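Questions I Get Asked About Refinishing Hardwood Floors

I've been sanding and finishing wood floors out of Cundine for a good while now, and the same questions come up on nearly every visit. I finally sat down and wrote out my answers. If yours isn't on the list, call me, I like talking about floors (ask my wife).

Can my floor be sanded again?

Probably! Most solid hardwood can take several sandings over its life. I look at how much wood is left above the tongue, and the easiest place to check is a floor vent. Pull the grate out and look at the edge of the boards. If you can see nail heads poking up across the room, it's getting thin, and I'd talk to you about a light screen and recoat. Engineered floors are trickier. Some have a nice thick top layer and some have next to nothing, so find the paperwork if you still have it.

What's the difference between a full refinish and a recoat?

A full refinish takes the floor down to bare wood. We get rid of the old finish, the stain, most of the scratches and a lot of the dog damage. A recoat just scuffs up the finish you have and puts a fresh coat over it. It's faster and cheaper, but a scratch that goes into the wood will still be there when I leave. You also can't change the color with a recoat.

What does it cost?

It depends on the size, the stairs and how many closets you have – closets are slow, because it's all edging. My last three full jobs came in at $2,486, $3,486 and $3,585. The highest one was a house in Iltley with a staircase and a hallway full of old carpet staples, and pulling staples takes forever. I come out and measure before I give you a price, and I don't charge for the visit.

Do I have to move out?

For a full refinish I'd plan on sleeping somewhere else, especially if your bedrooms are part of the job. With water-based finish you can usually walk on it in socks the next day. Oil-based needs longer and it smells a lot stronger. Cats are the real problem here. I've had a perfect line of paw prints across a final coat, and yes, I had to do it over.

Oil-based or water-based?

I use both and I'm happy with both. Oil-based gives oak that warm amber look and it keeps getting darker over the years. Water-based stays clearer, so it's what I suggest for maple or if you want a pale floor. Rodel Ignacio, who runs my second crew, would put water-based on everything if I let him. We argue about it over lunch.

Will there be dust everywhere?

Less than you'd think. Our sanders hook up to a vacuum and catch most of it. You'll still want to wipe down the window sills when we're done, and please take your clothes out of the closets before we get there.

Can you fix the black stain by the radiator?

Maybe. Black stains are usually water that got deep into the wood. Sanding lightens some of them and doesn't touch others. If it won't budge, I can swap out the boards, and Trinidad Talavera in our shop is very good at finding old oak that matches. Going a shade darker on the stain hides a lot too!

When can the furniture and rugs go back?

Furniture can go back after a few days if you lift it (don't drag it!) and put felt pads on every leg. Rugs have to wait longer, since the finish needs air to finish curing. I tell people two weeks for water-based and a month for oil-based.

How do I keep it looking good?

Sweep often, grit is what kills a floor. Use a barely damp mop and a cleaner made for finished wood. Please don't use a steam mop, and skip the vinegar and the oil soap. Mats at the doors help more than anything you can buy in a bottle.

How far ahead should I book?

I like about 8 weeks. August fills up first, with everybody wanting it done before school starts. We cover Cundine, Iltley, Harawira and most of Clostar. Small recoats I can sometimes squeeze in sooner, so it never hurts to ask.
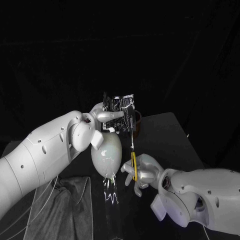
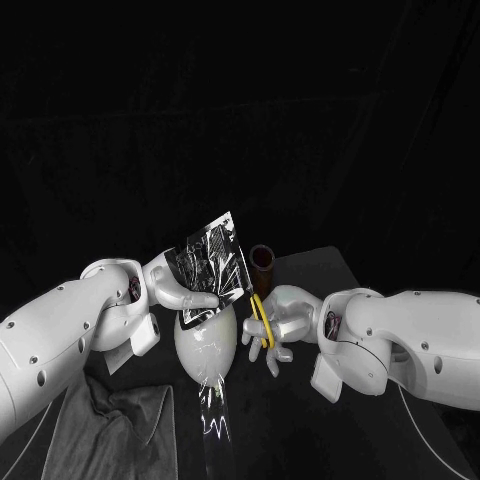

White robot arms over a dark tabletop; the first photo also has a crinkled foil packet and a plastic bottle.

Last updated May 31, 2021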